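**Project report: our visit to the Flumenov open day**
Group members: Lorna Aquino, Jerome Mangubat, Mylene Fajardo
Course: Intro to Automation

## Why we picked this

Our assignment was to watch a real automated system at work and write up what we learned. Jerome found out that Flumenov, a home robotics lab in Plavusham, was holding an open day on a Thursday in August, so we took the bus over right after lunch. We had never seen a two-armed robot in person and all three of us were pretty excited (Mylene brought a whole notebook and nearly filled it).

## What we saw

Our guide was Edin Stoyanova, who works on the tidying project. The demonstration was in a room set up like a small bedroom, with a bed, a sofa, a nightstand and a beige carpet with litter on it. The job was to get the litter into a wastebasket. We thought this would be the boring station. It was our favorite!

The part we talked about most on the way home was how the two arms split the work. One gripper can hold the basket by the rim and the other stays free for picking things up, a lot like how a person would do it. 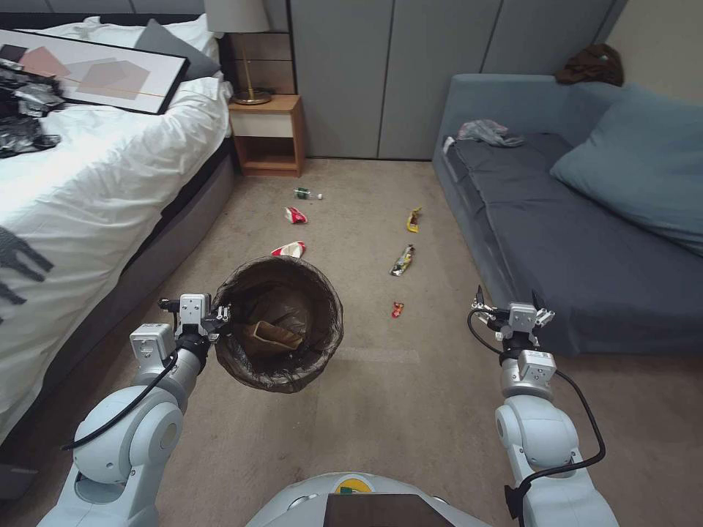 *Figure 1. The left gripper holds the wastebasket by its rim while the right one is open and empty.*

Edin told us that wrappers are harder than they look. A bottle keeps its shape, so the robot can plan a grip on it, but a wrapper can be flat, twisted or folded, and the shiny ones reflect light in ways that confuse the cameras. Lorna asked why they don't just use a vacuum. The answer was that the same arms are supposed to do other chores too, like folding towels, and that litter is good practice for grabbing small things off the floor.

We also learned that the basket doesn't have to be held the whole time. It can stand on the carpet, which leaves both grippers free. 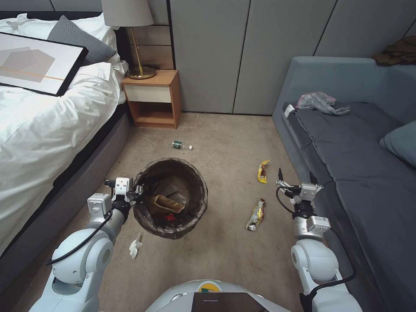
*Figure 2. The wastebasket on the carpet between the two arms, with a bottle, wrappers and a tissue still on the floor.*

## Some numbers from the talk

After the demonstration there was a talk by Pacita Salazar in the Onach room upstairs. She said the team has logged 1331 practice pickups for this task and wants to reach 3000 before they try it in a different room. That seemed like a lot to us until she explained how much changes if you only swap the carpet or move a lamp.

## What we would do differently

- Write questions before going. We had 2 good ones and made up the rest on the spot.
- Stay at one station longer. We rushed through the last 3 and our notes on them are too thin to use.
- Ask about the liner. Mylene wanted to know if a bag folded over the rim makes the basket harder to grip, and we forgot.

## Next step

For the second half of the project we want to build a simple two-finger gripper from the Dela Peña kit in the lab and test it on candy wrappers. Jerome has already started saving them.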